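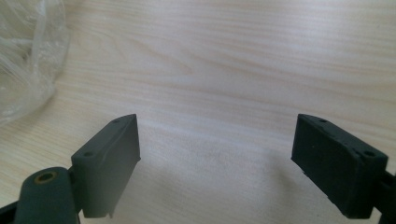
Siamak Dehghan writes that the Vilden top in his workroom still wipes clean after 11 months, with oil in March and nothing since.

Vilden table top, pale finish

Light wood surface with a soft, wavy grain running along the length. Grain lines differ from piece to piece — tops ordered together will not match exactly. Low sheen; under a strong lamp the surface shows some reflection.

Thickness: 40 mm
Length: 225 cm
Supplied without legs. Fits Sitska trestles, 3 per top at full length.

Care
Wipe with a damp cloth and dry along the grain. Do not use scouring pads or bleach. Lift items when moving them. Mats are advised under hot pans.

Delivery
Tops are sent flat and must be stored flat until fitted. Leave in the room overnight before fixing to the trestles. Report transport damage to Dinovby with the order number.

Page revised 10/4/20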